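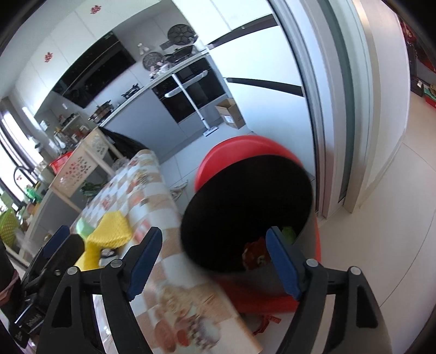 Section 4: Setting Up Your Paketow Countertop Dehydrator

Welcome back, and thank you for sticking with us through the unpacking pages. Getting the dehydrator settled in its new home takes very little effort, and a bit of care now will save you plenty of fiddling later on, when you have a counter full of sliced apples and no patience left (we have all been there!).

Before you begin

Pick a level spot near a wall outlet, with a hand's width of open space behind the unit so the fan can breathe. A kitchen counter is fine, and so is a sturdy table in the pantry. If you normally keep a cloth on that table, fold it back so the feet of the dehydrator rest on the bare surface.

CAUTION: Do not run the dehydrator on carpet, on a bed, or inside a closed cabinet. Keep the cord away from the stove and out of reach of small children.

4.1 First set-up

1. Wash the trays and the drip sheet in warm, soapy water. Rinse them well and let them air dry completely.

2. Wipe the inside of the cabinet with a soft, damp cloth. Never pour water into the cabinet or hold it under the faucet.

3. Slide the drip sheet into the lowest slot, with the raised lip facing you.

4. Slide in the trays, starting from the bottom. Each one should click when it reaches the back. If a tray sticks, pull it out and try again instead of pushing harder.

5. Close the door and plug in the cord. The display will show 80, which is the starting temperature in degrees Fahrenheit.

6. Press the up arrow until the display reads 200, then press Start. Let the empty unit run for 20 minutes with a window open.

NOTE: You may notice a warm, slightly dusty smell on this first run. It comes from the heating element and should fade before the time is up. If it is still strong after a second run, unplug the unit and call us.

4.2 Leveling the feet

The two front feet turn, just like the ones on a washing machine. Turn a foot to the left to raise that corner and to the right to lower it. Our tester Tsion Mersha likes to set a marble on the top tray and adjust until it stays put, and we have never found a better way to do it.

CAUTION: Always unplug the unit and let it cool before you tip it or reach underneath.

4.3 Saving your settings

Hold down Start until you hear two beeps. Your temperature and time are now stored, even if the power goes out. To clear them, hold Start and the down arrow together until the display goes blank.

For drying times by fruit and vegetable, go to Section 5.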